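第7章 公開日・見学会での実演のしかた

7.1 この章について

Nudberg 双腕デスクトップキットをお使いいただいている皆さまから、「組み立てと調整は無事に終わったけれど、今度の公開日にお客さまの前で動かすことになった。どう段取りすればよいか」というご相談を、ありがたいことにたくさんいただくようになりました。第6章までの内容は静かな部屋でひとりふたりで作業することを前提に書いてありますので、人が集まる場所での使い方をこの章にまとめます。

手順の大半は、プルンホルム(Plurnholm)の工房で毎年12月に開いている見学会での経験をもとにしています。初版の原稿はフラウケ・ゲルツが書き、その後、会場で説明役を務めてきたギゼラ・ソーサとセヴィム・デミルタシュが手を入れました。少し長い章ですが、当日の朝に慌てて読むより、前の週にお茶でも飲みながら一度通して読んでおいていただけると、ずいぶん気が楽になるかと思います。

なお、この章ではタオルや布巾のような布を扱う実演を例にとって説明しています。積み木や紙コップの実演をなさる場合も流れは同じですが、把持力の設定だけは5.4節の表をご覧ください。

7.2 前日までに用意するもの

・アーム2本と制御箱、電源(予備の電源アダプターもあると安心です)
・白い天板の作業台、または白い板を敷いた机
・手前と奥のアームを固定する締め具
・実演用の布を数枚
・柔らかい仕切りのロープ、または床に貼るテープ
・延長コードと、コードを床に留めるための養生テープ
・非常停止ボタン
・印刷した「デモ進行表」(巻末の付録Dを切り取ってお使いください)

布は、厚すぎず、張りがありすぎないものが向いています。無地でもかまいませんが、縞の入ったもののほうが、布がどちらへ傾いたか、どこにしわが寄ったかが離れた席からもわかりやすく、お客さまに喜ばれます。新品の布は糊が残っていて滑りやすいので、一度洗ってからお持ちください。柔軟剤は使わずにお願いします。

注意:布の四隅についているタグや値札は、必ず切り取ってください。グリッパーの爪に引っかかると、サーボに無理な力がかかります。

7.3 会場の設営

1. 作業台を壁から離して置き、説明役が台の後ろへ回れる通り道を残します。通り道は荷物置き場になりがちですので、鞄や上着の置き場所は別に決めておきましょう。

2. 台の四隅を手で押して、がたつきがないことを確かめます。脚の下に紙を挟んで済ませたくなるところですが、実演の途中で抜けてしまうことがあります。付属のゴム脚で高さを合わせてください。

3. 2本のアームを、布を置く場所を挟んで向かい合わせに固定します。締め具は、アームの根元を軽く揺すっても動かなくなるまで締めます。

4. 支柱をお使いの場合は、アームを手でゆっくりと動かし、腕を伸ばしきったところでも支柱やクランプに触れないことを確かめます。この確認は、電源を入れる前に済ませてください。

5. ケーブルをつなぎます。関節のまわりのケーブルには、曲げ伸ばしに足りるだけのゆとりを残します。ぴんと張った状態で結束バンドを締めると、はじめのうちは問題なく動いていても、午後になってコネクターが抜けてくることがあります。逆にたるみが大きすぎると布をひっかけますので、アームをひととおり動かしながら加減を見てください。

6. 作業台のまわりに仕切りをつくります。アームを最も伸ばした位置から、さらに400 mm以上の間をあけてください。

7. 照明を確かめます。窓からの光が横から強く当たると、天板にアームの影が長く落ちます。カメラで布の位置を検出する設定(6.2節)をお使いの場合は、実演を行う時間帯に合わせて、もう一度白黒の調整をしておいてください。

お知らせ:天板の細かな汚れや擦り傷は、布の検出にほとんど影響しません。消そうとして溶剤で強くこすると表面のつやが変わり、かえって照り返しが出ますので、固く絞った布で拭く程度で十分です。

7.4 試運転

お客さまをお迎えする前に、次の手順で一度通して動かしてください。慣れた方ほど省きたくなるところですが、私どもも省いて冷や汗をかいたことがありますので、どうかここだけはお付き合いください。

1. 非常停止ボタンを押した状態で、制御箱の電源を入れます。

2. 表示灯が緑になったら非常停止を解除し、「原点復帰」を選びます。2本のアームが順番に動きます。両方が止まるまで、台の上に手を入れないでください。

3. 速度の設定を「見学」にします。通常の運転よりゆっくりになり、関節のトルクにも上限がかかります。

4. 布を台の中央に置きます。きれいに広げる必要はありません。少し傾いていたり、端にしわが寄っていたりするくらいのほうが、ロボットが布をどう扱うかをお見せしやすくなります。

5. 「布1」のプログラムを3回続けて動かします。途中で布を取り落としたときは、爪先のゴムを乾いた布で拭いてから、もう一度やり直してください。それでも続くようでしたら、5.4節に戻って把持力を一段上げます。

6. 動作中に非常停止ボタンを押し、両方のアームが止まることを確かめます。この確認は、当日の説明役が全員、ひとりずつ行ってください。

警告:試運転の結果にかかわらず、非常停止が片方のアームにしか効かない場合は、実演を中止してください。配線の見直し方は9.1節にあります。

7.5 実演の進め方

ひと組のお客さまにお見せする時間は、説明を含めて15分ほどを目安にしています。短いようですが、布がゆっくり動くところを見ていると案外長く感じるもので、そのあとの質問の時間をたっぷり取ったほうが、皆さん満足して帰られるようです。

1. まず、アームを止めたままご挨拶をします。グリッパー、関節、ケーブルの順に指し示しながら、どこが動くのかを簡単にお話ししてください。小さなお子さんがいらしたら、前のほうへご案内しましょう。ただし、仕切りの外側です。

2. 「これから動きます」と声をかけ、皆さんの顔がこちらを向いたのを確かめてから開始ボタンを押します。サーボの音は初めての方には思いのほか大きく聞こえますので、このひと言があるとないとでは大違いです。

3. 奥側のアームが布に下りて布をつかんだら、進行表の「一時停止」を押します。ここがいちばん写真に撮りやすいところですので、少しお待ちして差し上げてください。図7-1を参考に、グリッパーと布が客席からよく見える向きになっているかもご覧ください。 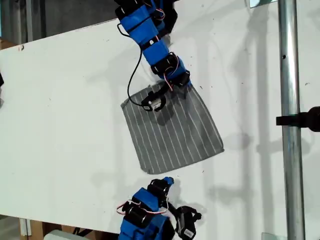
図7-1 布の実演。奥側のアームが縞の布をつかんだところ(手前は向かい側のアーム)

4. 一時停止のあいだに、布という素材の難しさをお話しします。箱やコップと違って、布はつかむたびに形が変わります。お手元のハンカチの一か所をつまんで持ち上げていただくと、言葉で説明するよりずっと早く伝わります。

5. 一時停止を解除し、残りの動作をお見せします。終わったら原点復帰をかけ、アームが止まってから布を取り除きます。

6. 質問をお受けします。すぐに答えられないものは紙に書き留めておき、あとで説明役どうしで見せ合ってください。

注意:一時停止の状態では、関節に力がかかったままになっています。止まっているように見えても、布やアームに触らせないでください。触っていただく時間を設けるときは、必ず電源を切り、予備のグリッパーを別の机でお渡しします。

7.6 うまくいかなかったとき

お客さまの前で布を落としてしまうと、どうしても焦ってしまいます。けれど、ソーサの話では、失敗したあとのほうが質問がよく出るのだそうです。落ちた布をそのままにして「今、どこをつかみ損ねたと思われますか」と尋ねてみてください。思いがけず鋭い答えが返ってくることもあります。

・布がグリッパーから離れない
プログラムを停止し、爪の開閉だけを手動で行います。布を引っ張って外すのはお控えください。

・アームが途中で震える
一時停止のまま長くお話ししたあとによく起こります。いったん原点復帰をかけ、少し休ませてください。関節の外側が触れないほど熱くなっているときは、次の回をひとつ見送ります。

・布の位置を検出できない
上着の白いお客さまが台に身を乗り出していらっしゃることがあります。にこやかに半歩下がっていただき、検出をやり直してください。

・左右のアームの動きがずれる
制御箱を再起動し、7.4の手順2からやり直します。

7.7 片付けと記録

1. 原点復帰をかけ、制御箱の電源を切ってから、電源プラグを抜きます。

2. 爪先のゴムに糸くずがついていれば、ピンセットで取り除きます。

3. ケーブルをコネクターの根元から外します。線を持って引かないでください。

4. アームを輸送姿勢にたたみ、箱に入れます。支柱と締め具は別の袋にまとめます。

5. 進行表の裏に、動かした回数と気づいたことを書いておきます。把持動作の累計が2,000回に達したグリッパーは、爪先のゴムを交換してください。

進行表の写しをお送りいただけますと、次の版の参考になりますので、たいへん助かります。走り書きでもコーヒーの染みがついていてもかまいません。宛先は巻末の連絡先一覧にあります。

本章改訂:2018年3月13日

次の節:7.8 学校の教室で実演する場合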